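Stop quoting me the success rate

06/06/2023

Written fast, on a train, so forgive the state of it.

Every robot learning paper I have reviewed since November has the same table in it. Tasks down the side, methods along the top, a percentage in every box, the authors' own row in bold. And every time I get to that table I want to ask the same thing. Ten trials of what? Started from where? Who put the objects back?

Because somebody puts the objects back. A student, usually, with a very good memory for where the thing was last time. They don't mean to cheat. They just have hands that have done this 200 times and the hands know where the policy likes it. I did it myself for most of a year. Nudge the cup a bit left, it never gets it from over there. Call that a reset. Write it down as a trial.

So my argument, short version — the number in the box measures the resetter as much as the robot, and we ought to report it that way or stop reporting it.

At Clistbridge we tried to do something about it. Small project, called Surkia, no grand claims. Imitation learning from teleoperated demonstrations, two camera views, nothing in the method you haven't seen before. What we changed was the evaluation. The person who gave the demonstrations was not allowed to set up the tests. Start positions got drawn beforehand by a script and printed on a sheet. And we let the bench be a bench. No green cloth, no taped outline, no clearing up between runs to make the background match. If the table is stained it's stained. If the view from the wrist smears when the arm swings round, then that is what the policy has to work from, and a method that needs it sharp should say so in the abstract.

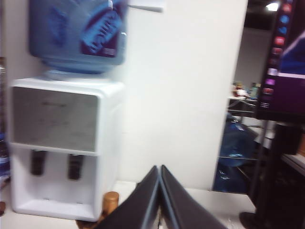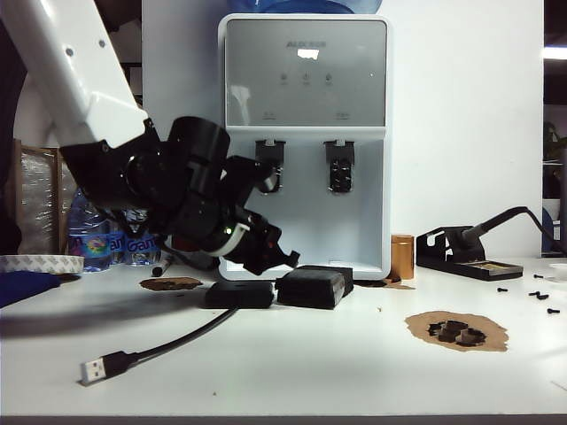

Wrist view first, then the fixed one.

Look at the difference between those two for a minute if you think a single number can stand for both. A policy fed on one and a policy fed on the other are not doing the same job, even on the same table.

Anyway. Results. Under our old habits, with the demonstrator doing the resets, we would have told you the thing worked. With the printed sheet the score fell to 4 out of 10, and the same weights, same arm, same week. Nothing about the policy got worse. We'd simply been standing in for part of it.

I don't think we are unusual. I think we are unusual in having looked, wich is a lower bar than it should be.

Muammer Çetinkaya does not agree. Ten trials is no sample at all, he wrote back when I sent this round, and a drop from good to four could be luck, so you are scolding people for sloppy numbers with a sloppy number. He also thinks the script is a cheat in the other direction. It draws positions no user would ever choose, half of them at the very limit of reach, and then you act suprised when the arm misses. Test where people put things, he said, and the people in the lab are people.

Fair on the first one. Ten is thin and I would like more. But ten is what the field prints, and if it's too thin to show a drop it's too thin to show a gain, so there goes the bold row as well.

On the second I won't budge. People in the lab have seen it fail. Someone at home hasn't. They will put a cup at the limit of reach because that's where the table was free.

The Sorensen group go at this another way, they swap evaluators between labs, and Bender's lot film every reset and publish the lot. Both better than ours, probably. Both a pain. Swapping needs money and goodwill, and filming means someone has to watch it. Our version costs a printer and a bit of pride.

What I'd ask for, as a reviewer, is five lines in the paper. Who reset the scene. Whether they had seen the policy run before. How the start positions were picked. What was moved or cleaned between trials. How many runs were thrown out, and on whose say so. Any student could write that in the time it takes to make the table pretty.

And if the honest answer is that the first author did it all by eye at midnight, fine, put that. I'll still read the method section. I might even believe the number a bit more.

My stop. More on the thrown out runs another time, that one is worse.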